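3.2 Table surfaces and joints under low light

Low light was the most common condition in our material from the evening hours, and it changes how a plain surface can be judged.

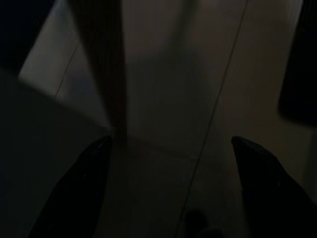
Figure 4. A pale surface in low light, crossed by a thin dark line, with a dark brown upright at the upper left.

The surfaces in this part of the study belong to the work tables and the low platforms in the sorting room at Hadside. The room is used for folding, packing and labeling of household textiles, and most of the work is done directly on the flat surface, without a tray. For this reason the condition of the surface has a direct effect on the goods. A joint which is a little open can catch a thread, and small dirt which stays in a groove can pass to the next item. The staff of the room told us that they clean the tables at the end of each shift, but the joints only once in 14 days.

We recorded three properties for each surface: tone, visible marking, and lines. Tone means how light or dark the surface looks in comparison with the objects next to it. Visible marking includes stains, scratches, print and pattern. Lines are all narrow straight features, and at this step we do not separate them by origin. A seam between two panels, a groove and a fine cable lying on the surface are all entered as "line" until the place is checked by hand.

The case in Figure 4 was entered as pale gray-beige in tone, with no readable marking. The shading is not even. The middle has a darker patch with soft borders, and the upper right is brighter. With the low light it is not possible to say if such a patch is a stain or a shadow, and we kept it in the group "undecided". The line is a different matter. It remains sharp and keeps the same width along its length, although almost everything else on the surface is soft. It was therefore entered as a line with high confidence, but its origin was left open.

This difference between patches and lines was found in the whole evening group. When the light in the room was reduced, the two raters agreed less often on patches, while their agreement on lines stayed nearly the same. We think the explanation is simple. A soft patch has no border which the eye can hold, and the rater must decide from a small change in tone. A straight line can be followed from one end to the other, and even when one part is weak, the remaining parts support it.

Upright parts gave another difficulty. Posts, legs and narrow boards standing near a surface were often dark on one side and warmer in color on the other side, as it is also the case with the brown upright in Figure 4. It looks like wood, but the raters were instructed to write a material only when it could be confirmed at the place. They were also instructed to avoid the word "leg" if the connection to a table was not visible. In the first version of the form we had only the field "table leg", and this produced many wrong entries. From August we used the field "upright, type not known", and the raters reported that the form became easier to fill.

For the check by hand we used a procedure adapted from the maintenance sheet of Jollbridge, the supplier of the tables. The rater goes along the line with a dry cloth and then with a plastic card of the Grurex type, which is thin enough to enter an open joint. If the card enters at any point, the line is a joint or a groove and its depth is written down. If the card does not enter and the line does not move, it is written as a surface mark. The check of one table takes 5 minutes, and up to 30 positions can be checked in one shift when the tables are already cleared - on busy days it was fewer.

The light level was not controlled by us. The lamps over the tables belong to the building and are switched in two groups, so one half of the room can be dim when the other half is bright. We considered to bring additional lamps, but this would change the condition in which the staff normally work, and we wanted to keep it. The effect of the two lamp groups on the entries is treated in Section 3.3, together with the floor areas between the platforms.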